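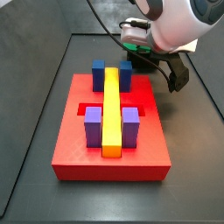
Trying it the other way around

Home About Archive Contact

For most of last year I tried to get up at five and write before work. I had read that this was how serious people did it. I bought a notebook with 214 pages and planned to fill one each morning. By August I had filled 20 of them, and most of those were lists of groceries.

I don't think I was lazy. I take the early bus from Pultbridge to Arroyo, and getting up at five meant I was asleep again by the second stop. My evenings were going to television and I counted them as rest, so I never thought of using them.

In September I moved the notebook to the kitchen and started writing after dinner.
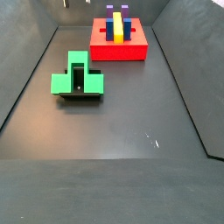 The first week I wrote very little. I set a limit of 375 words and stopped when I got there, even in the middle of a thought. Stopping early made it easier to sit down the next night. I still miss a night now and then, and I don't make it up.

My old copy of a goal-setting book, printed in 1986, says to write your plan in ink and never change it. I followed that advice for years and mostly ended up with old plans. Now I use pencil and look at the plan once a month. Last month I crossed out two things on it and added a walk out to Juvbridge, which I still haven't done.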